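How to Touch Up Scuffed Metal Without Buying the Whole Kit

Every hardware store has a shelf of touch-up kits now, and every kit promises the same invisible repair. I've tried enough of them to doubt it. The Wundov kit I bought in December came with a sanding pad the size of a cracker and a bottle of primer I used up on one cabinet door. What follows is slower and duller, and it works better than most of what's in the box.

Before you start

Work out whether you need to do it at all. A scuff on painted metal is a looks problem until you can see bare metal or rust. If the mark rubs off with a damp cloth and dish soap, it was never damage – it was somebody else's paint. I'd guess half the touch-up paint sold goes over marks like that.

What you need

Dish soap and two clean rags
Medium and fine sandpaper
Metal primer
Matching paint, or near enough
A small brush, cheaper than the one they tell you to get

Step 1. Wash the piece and let it dry fully. Forget the special degreaser unless it lives next to a stove.

Step 2. Sand the edges of the chip until your fingertip can't find them. Most bad repairs go wrong right here. Paint won't fill a step, whatever the label says about "self-leveling."

Step 3. Wipe off the dust and prime any bare metal. One thin coat, left overnight. The can will tell you 85 minutes, and I don't believe the can.

Step 4. Brush on two thin coats of color. Stop there. A third coat makes a lump.

Where it isn't worth doing

Paint fails fastest wherever things slide or drop, and no brand I've tried changes that. My neighbor Emerson Miranda repainted his parts trays twice before he gave up and let them wear. Look at a gray metal bin like this one, with the light coating on its divider gone patchy and streaked and the floor down to scratched bare metal. I wouldn't touch up that divider. You could spend a weekend on it, drop a few blocks back in, and be looking at new chips soon enough.
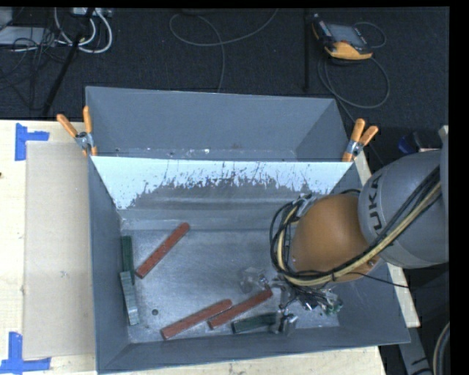
A better use of your time is rust. Check the seams and the underside, where water sits. If you find orange, sand it back to clean metal and prime it the same day. If you don't, close the can and put it away.

Marthinus Mnguni wrote in to say wax over bare steel does the job for him. Maybe. I've got a waxed shelf in the garage and I'm still waiting to be convinced.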